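キャベツの浅漬けを重量比で仕込む手順

最終更新：2010年10月17日
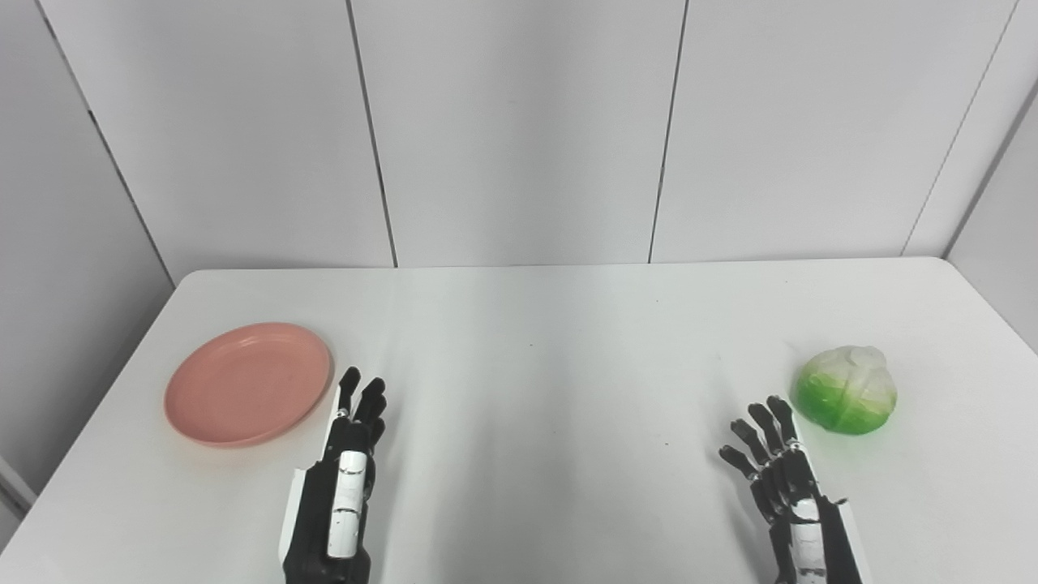 浅漬けの塩加減が毎回変わる原因は、ほとんどの場合、塩を「小さじ」や「ひとつまみ」で量っていることにある。小さじ一杯の塩は、粒の粗さによって重さがかなり違う。本稿では材料をすべてグラムで量り、塩の量を野菜の正味重量から計算する方法を説明する。

用意するもの
・デジタルはかり（1g単位で表示できるもの）
・ボウル
・ふた付きの保存容器、または厚手のポリ袋
・重し
・キャベツ 一玉
・塩
・昆布、赤唐辛子（好みで）

1. 正味重量を量る
外葉を外し、四つ割りにして芯を切り取る。洗って水気を切ってから量る。洗う前に量ると芯や外葉の分だけ塩が多くなり、水切りが足りないと逆に薄まる。ボウルの重さは風袋引きで除いておく。筆者が前回使った玉は、芯を除いて1,144gだった。

2. 塩の量を計算する
計算式は次のとおり。
塩（g）＝正味重量（g）×塩分率（%）÷100
塩分率は、当日から翌日に食べるなら2%、もう少し置くなら3%とする。1,144gで3%の場合は34.32gとなり、はかりの表示に合わせて34gを量る。小数点以下は切り捨てでよい。2%なら22.88gで、この程度の端数なら23gに丸めても味の差は分からない。

3. 切る
葉は3cm角程度に切る。太い葉脈はそぎ落として薄切りにする。厚みがそろっていないと、葉がしんなりしても葉脈の部分だけ塩が入らない。2月頃の寒玉は葉が厚いので、やや小さめに切る。春玉は大きめのままで問題ない。

4. 塩をまぶす
塩は三回に分けて入れ、そのつど底から返す。最初から強くもむと葉が破れて青臭さが出る。全体に塩が回り、葉の表面に水がにじんできたら、両手で軽く押さえる程度にもむ。昆布は細切り、唐辛子は種を抜いて輪切りにし、この段階で加える。

5. 重しをする
容器に移して平らにならし、重しをのせる。重さは野菜の正味重量と同量から始め、水が上がったら半分に減らす。ポリ袋を使う場合は空気を抜いて口を縛り、バットに置いて上から重しをかける。

6. 冷蔵する
冷蔵庫で12時間置く。途中で一度、上下を返す。野菜が漬け汁に浸っていない場合は、同じ塩分率の塩水を少量足す。水だけを足してはならない。

7. 取り分ける
食べる分だけを清潔な箸で取り出し、軽く絞る。絞りすぎると歯ごたえがなくなる。塩が強いと感じたら、冷水にさっとくぐらせてから絞り直す。残りは汁ごと冷蔵し、早めに食べ切る。

少量で作る場合
半端に残ったキャベツでも計算は同じである。正味169gなら、2%で3.38g、すなわち3gとなる。ただし1g単位のはかりでは、この量になると誤差の割合が大きい。0.1g単位のはかりがあればそれを使う。なければ、キャベツを増やすか、きゅうりなどを足して全体量を大きくする。

うまくいかないとき
・水が上がらない：重しが軽いか、塩が偏っている。一度全体を返し、重しを増やす。
・塩辛い：芯込みで量っていないか確認する。
・葉が黒ずむ：切ってから塩をするまでに時間がかかっている。切ったらすぐ次の工程に移る。
・味が薄い：洗った後の水切り不足が多い。ざるに上げ、布巾で押さえてから量る。

補足
塩分率は正味重量に対する値であり、できあがりの塩分濃度とは一致しない。絞って捨てる汁にも塩が含まれる。他の料理本と数値を比べるときは、何に対する割合なのかを先に確認すること。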